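Skivon two-arm station: review after a trial

Print this page | E-mail this page

Reading time: 3 minutes

February 2024

By Emilian Olteanu

We had the Skivon on trial at Plondon for 26 working days, with a view to buying one for the tray-laying work. The supplier is Majumder, who also quoted for the Pladetti single-arm unit. I have used both, but this review is mostly about the Skivon.

Set-up took longer than the brochure suggests. Allow two days, plus a morning for somebody to sort out the power. The arms need more room behind the table than the floor plan allows for, and the cables want checking every time an arm is moved to a new mounting point.

The grippers are the best part. They come with green finger pads, and we tried them on cups, bowls and the usual brown trays with cut-out handles. Upright cups are easy work. Shallow bowls have to be taken by the rim, and teaching that grip used up most of our first week.

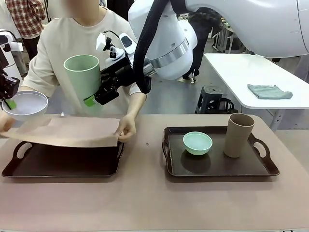
What it costs to run

The main price is by quotation and depends on the arms you choose, so get it in writing. Extras are where our budget slipped. Spare pads, a second set of cables and the extended cover came to £2161, none of which was in the first quote. Dorin Chiriac, who does our purchasing, got the training day added free by asking before we signed for the trial.

Pads wear. We changed ours after 19 days and I would budget for a set a month.

Against the Pladetti

The Pladetti is cheaper and takes up less floor. It managed some 21 trays an hour on our layout, and the Skivon was quicker once the bowls were sorted out. With one arm you put the cup down before you pick up the bowl, and it adds up over a shift. If you only handle cups, buy the Pladetti.

Complaints

The manual is poor. The software asks you to confirm the gripper type at every restart. Phone support closes at four.

Verdict

Good equipment, badly quoted. We have asked for a revised price in March with the spares included and will order one if it holds.

We use cookies to improve this site. Accept | Manage settings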